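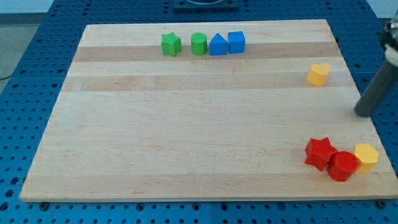
A green star block near the top of the striped wooden board.

Notes from the Toy Shelf

Well, friends, we made it through another February, and the toy library on Boradcombe Street is still standing, still a little drafty by the back window, and busier than I have ever known it. When I sat down with the lending book on Sunday (with a large pot of tea, I'll admit) I found that we had sent 1,078 toys out the door since last spring. Our hope had been 1,000, and I remember thinking that was a bit cheeky of us when we wrote it down!

A good many of you have asked how borrowing works now that we've given up the old paper cards, so let me go over it again. Each family may take home up to four toys at a time and keep them for three weeks. If you need longer, just call or send a note before they're due and we'll push the date back, unless another family is waiting. Puzzles count as one toy no matter how many pieces they have, and so do the train sets, although please do bring back the bag the track came in. We are down to our last two good bags.

Speaking of pieces, they do go missing, and please don't lie awake over it. I've had parents come in looking as though they'd dented my car, all over one wooden carrot. Put a slip of paper in the box saying what's gone and we'll keep an eye out. The carrot, by the way, came home eventually inside a rain boot, and it is back in the grocery basket where it belongs.

Parvathi Menon has taken over the toddler shelves, and what a difference it has made. She has sorted everything by what little hands like to do with it, so the stackers live together, the things that roll are down low, and the shape toys have a whole shelf to themselves. She tells me the shape toys are what the two-year-olds go for first and the hardest to get back from them at closing time. Her advice, if you're taking one home, is to start with two or three pieces and tuck the others away until your child is asking for more. My own grandson, Shaikh family stubbornness and all, spent most of a rainy afternoon on a circle and a square and was perfectly content.

We could use some help with the spring wash, which takes us the better part of a morning and a great deal of dish soap. We start at 9 and there will be coffee and those lemon bars people keep asking me about. Children are very welcome, particularly the kind who enjoy a tub of suds. If you have old bath towels you can part with, bring those too.

Last of all, we're looking for sturdy outgrown toys for the over-fives, especially board games with all their parts, marble runs, and anything with gears. We have more stuffed bears than we can house, dear as they are, so please hold on to those for now. Drop-off is at the side door, and we're open until 11 on Sunday mornings.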